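How Does a Car Slow Down?

A car moving down the road has a lot of energy. To stop, it has to get rid of that energy. That is the job of the brakes.

What happens when the driver pushes the pedal

The brake pedal is joined to a small pump. When the driver presses down, the pump pushes a liquid called brake fluid through thin pipes. The pipes run to all 4 wheels. Liquid does not squash easily, so the push travels along the pipe and comes out strong at the other end.

Discs and pads

Behind most car wheels there is a flat, round piece of metal called a disc. The disc turns when the wheel turns. A clamp called a caliper fits over the edge of the disc, and inside it are 2 brake pads, one on each side. The fluid makes the caliper squeeze, and the pads press on the disc.

Try rubbing your hands together fast. They get warm. Rubbing like this is called friction, and it turns movement into heat. The same thing happens to the disc. In hard racing, discs can reach 900 or even 1000 degrees Celsius, and they glow orange. On the way to school they stay much cooler than that, but they are still too hot to touch — never put your fingers near a wheel after a drive.

Why pads wear out

Each time the pads rub on the disc, a tiny bit of them comes off as dust. You may have seen this dust on the wheels of a car. After many miles the pads get thin and need to be changed. Some pads have a small metal strip that squeals when they are nearly worn out, so the driver knows it is time to visit the garage.
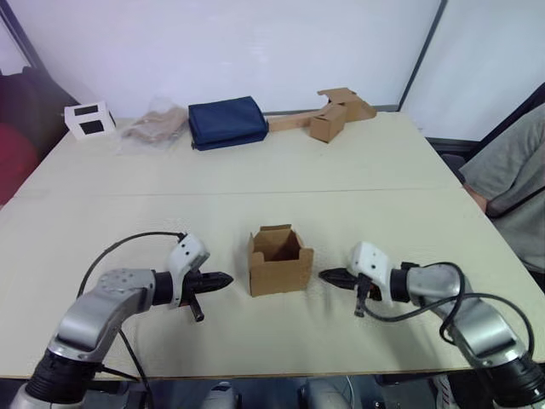 New pads go on in pairs, left and right together. If only one side were changed, the car might pull to that side when it stops. The mechanic also looks at the discs, the pipes and the fluid.

What about electric cars?

Electric cars have discs and pads too. They can also slow down by using the motor as a generator, which puts some energy back into the battery. The pads do less work, so they often last longer.

Words to know

Caliper — the clamp that squeezes the pads
Disc — the metal plate that turns with the wheel
Friction — the force made when things rub together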